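Hiver project notebook, breakfast-table task
September 30, 2025
Bench 2

Picked up from the last entry. Firmware on the hand-held unit is unchanged, so anything different today comes from the table or from us.

Storage first. The shared drive had 4,000 MB left this morning and the recorder was refusing to open new sessions. Moved the February drawer-opening set to the Famance box and checked the file list against the old index. Free space is fine again. Whoever sets up next should look at the drive before calibrating. Calibration has to be redone if the recorder restarts, and I lost most of an hour to that.

Calibration: width reading at full open drifted between the first and second pass. Reseated the left finger mount and tightened the screws. Third pass matched the first. Tag detection dropped out on the right side whenever the wrist was rolled far over toward the window. Turned the exposure down one step, dropouts went away at normal roll angles, still there at the extreme. Leaving it. The task never needs that much roll.

Layout for the utensil part of the task: basket near the middle, handles toward the operator, pink plate in the left foreground, food plate and divided tray farther back. Toaster stays at the left. Backdrop is the black cloth with the letters on it. 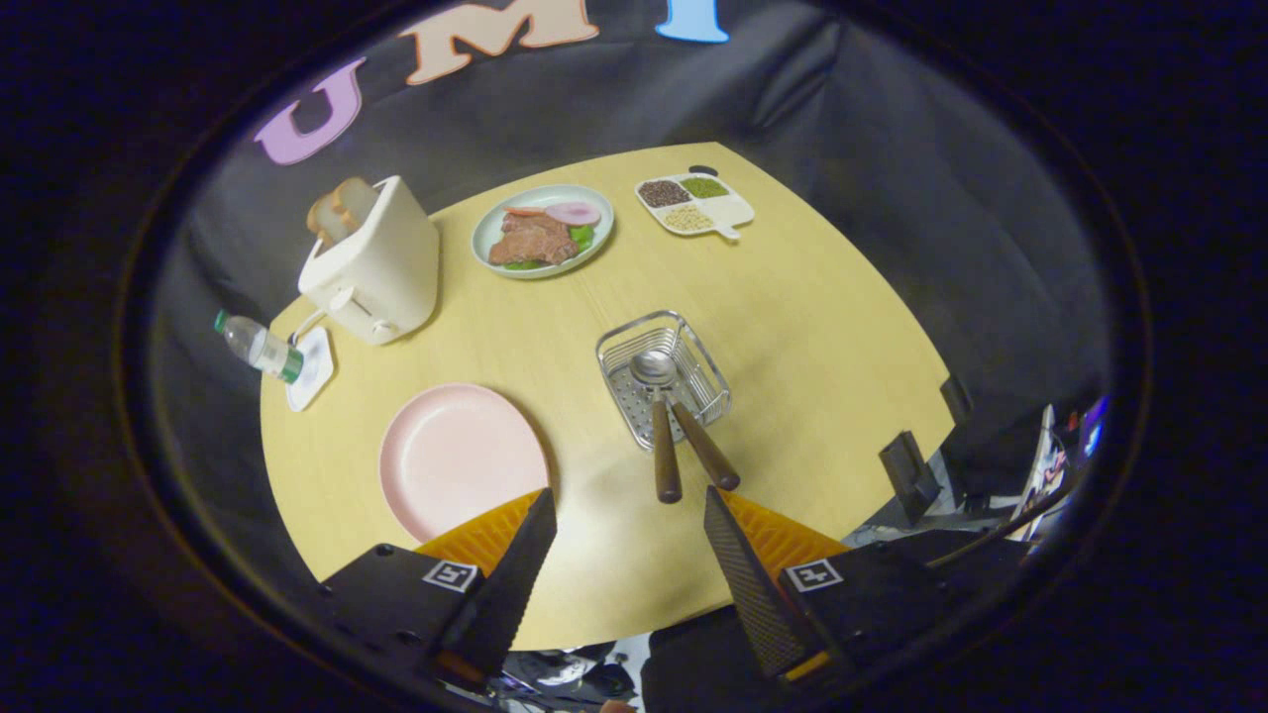

Fingers open, approach to the basket, layout B.

Notes on the grasp. The two dark handles spread apart in a V, and the gap between them is narrow close to the basket. Coming in low, a finger tends to catch the neighboring handle. Coming in farther out along the handle gives room, but then the utensil pivots on lift and the other end drags on the wires. Settled on a grasp a little past the basket edge, with the wrist turned to match the handle before closing. Write-up for the class should say this explicitly, or every operator will invent their own version and the policy will average them.

The orange pads hold the handles well enough at moderate squeeze. Full squeeze twists them. Added a line to the operator sheet.

Count after today: 2,761 episodes in the index, 926 of them utensil grasps. Rejected takes are not in either number. Most rejects were late starts, with the operator already moving when recording began.

Tried the Erkico replay script on a few of the new episodes. Gripper width plots look clean. The position trace has a small jump near the start of one file, probably tracking settling in. Trimmed it and kept the rest.

To do:
- second set of utensil grasps with the basket rotated
- mark plate positions for layout B on the setup sheet
- spare screws for the left mount
- ask the Vigfúsdóttir lab section which train split they used, ours does not line up with their table
- rerun the index script after the next upload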